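Robot-Assisted Kitting at a Tableware Packing Site: Effects on Task Content and Staff Roles

Project report, work and technology module
Nathalie Mulder and Usman Farooqui
Supervisor: Heather Ruddock

9 min read

1. Background

Sterneo packs tableware and small kitchen goods for online retailers. Orders are mixed: one box may hold a mug, two plates and a set of spoons, and the next may hold a single bowl. Until last year all items were picked from shelves, checked by hand and placed in the box by one person at one bench. The company then began a trial in which a robot arm with a two-finger gripper takes over part of the checking and placing. The software that controls the arm is supplied by Joltomik. Sterneo's own staff teach it new items by guiding it through the motions.

The question for this project was narrow. We wanted to know which parts of the packers' work had moved to the robot, which parts had stayed, and which parts were new. Speed and cost were left out of scope, as the company already measures these and did not wish them published.

2. Method

We visited the site on several mornings in June. Data came from three sources: direct observation at the benches, short interviews with packers and team leads, and the stop log kept by the control software. The log records each time the arm halts and waits for a person. It held 1,053 entries for the period we were given. We sorted these by the cause code entered by the operator, and checked a sample of 60 entries against the handwritten shift notes.

Interviews lasted between ten and twenty minutes and were held in the break room. They were not recorded. Notes were typed up the same day and returned to each person for correction. Two people changed their wording; their corrected versions are used here.

3. Work before the trial

A packer's task had five steps: read the order, fetch the items, inspect them for chips and marks, wrap and place them, and close the box. Packers set their own order within a shift. Several preferred to fetch for a few orders at once and then pack them in a row, although the written procedure did not allow for this. Fiona Rutherford, the team lead on the early shift, described the procedure as "the version for new starters" and said that experienced staff were left alone as long as returns stayed low.

Inspection was done by touch as much as by sight. Packers ran a thumb around the rim of each piece while turning it toward the lamp. None of them named this as a separate step when first asked to list their tasks. It came up only when we asked what the robot could not do.

4. Work during the trial

4.1 Tasks moved to the robot

The arm places unwrapped items into divided trays. It handles items that it has been taught and that arrive within its work area. Placing was the step packers liked least, mainly for the repeated reach across the bench. Those with shoulder complaints reported fewer of them, but the group is small and we did not measure this.

4.2 Tasks that stayed

Fetching, wrapping and closing are unchanged. Rim inspection has also stayed with people, but it now takes place before the item is set down for the arm. This has split one continuous motion into two. Packers pick up the piece, check it, put it down, and then wait. Morag Morrison, a packer with long service at the site, said that the waiting was harder to get used to than the robot itself.

4.3 New tasks

Three kinds of work did not exist before:

Teaching. When a new item enters the range, a person guides the gripper through repeated grasps from different starting positions. Items with handles take longer, as the handle can point in any direction and the fingers need a clear approach.
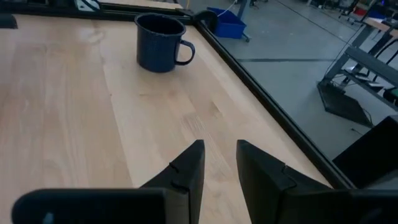
Teaching sessions are scheduled in the slow part of the afternoon. They are done by whoever has completed the internal training, at present two packers per shift. The work is not listed in their job description and carries no pay supplement. Both of the trained packers we interviewed said they enjoyed it. One added that she would enjoy it less if it became her whole day.

Clearing stops. Nearly half of the log entries were coded as "item position", meaning that the arm had not found the item where it expected it. The packer moves the item and presses resume. Each stop is short, but it breaks off whatever the packer was doing at the time.

Reporting. The operator must enter a cause code for every stop. In our sample, the code and the shift notes disagreed most often during busy periods, when staff tended to accept the first code on the list. The share given above should be read with this in mind.

5. Discussion

The trial has removed a physical task and added tasks of attention. Packers no longer decide the order of work within a shift, because the arm needs items at a steady rate. Rutherford regards this as the largest change and has asked for a buffer tray between inspection and placing, so that packers can again work ahead. The request was open when our visits ended.

Skill has also become less even across the team. Before, a new packer could learn every step by standing beside an experienced one. Teaching the arm is learned in a separate course – and staff on short contracts are not offered it. If the range keeps growing, the trained packers will be called away from the benches more often.

6. Limits

We saw one site, and mainly the early shift. The team lead was present in the room for one interview. Cause codes are of uneven quality, as noted. We had no log from the manual benches, so stops and interruptions before the trial cannot be compared with those during it.

7. Recommendations to the site

Add the teaching work to the job description and open the course to all packers. Install the buffer tray on one bench and compare stops with a bench that has none. Shorten the list of cause codes, and include a code for "not known".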